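The whiteboard on the worktop

My grandmother kept a slate by the back door, and on it she wrote everything the household needed to know, from the price of eggs to which of us had been rude to the postman. I thought of her often this May, when I finally cleared the little table at the end of our hall and tried to turn it into a place where a person might sit down and write a note, draw a plan or make a list without first having to go hunting for a pen.

It sounds a small job, and I suppose it is, but I have been putting it off for years. We had a drawer, you see. Everybody has one. Ours held up to 2 kilos of dried-out felt tips (I put them on the kitchen scales, I was so cross) and a quantity of rubber bands that had welded themselves to the wood. Anselmo Lacerda, who used to run the stationery counter at Trurnent and has been giving me advice over the garden wall ever since, told me to tip the whole lot out and put back only what I reached for in a week.

So I did, and what I reached for was a board and a marker. A small white board is a lovely thing to have lying flat on a table. You can lean right over it with your elbows out, the way children do, and you can turn it round to show somebody across from you. Anselmo is firm that the marker should live on the board itself, and after years of finding ours in the fruit bowl I have come round to his way of thinking.

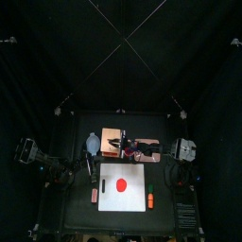 The other thing I have learned is to let a bit of colour in. I had a notion that a working table ought to be sober, all black and grey like an office, and mine was for about a fortnight, and I never once wanted to sit at it. A dab of pink or orange does wonders on a dark surface, and it helps you find things too, when the evenings draw in and the hall lamp isn't up to much. I bought a pink block of sticky notes from Prateo, and my daughter added a red sticker to the lid of the paper-clip tin, and between them they cheered the whole corner up.

Then there is the question of a box. I am very fond of a plain wooden box with a flat top, because a flat top is really another shelf, and you can stand your tea on it if you're careful. Mine came from Meléndez, the second-hand place behind the station, and it smelt of cloves for a month. It holds stamps, string and the good scissors, and if something won't fit inside then it has to find somewhere else to live.

I did look at the smart desk sets, I'll admit. Desuteck do a handsome one with a tray for everything, and I stood in front of it for a good ten minutes before I remembered the drawer and went home on the bus.

It has been a few weeks now and the table is still clear enough to use. My husband writes the shopping on the board, I rub it off and write it again in an order that makes sense, and yesterday somebody had drawn a very fair likeness of the cat next to the washing powder.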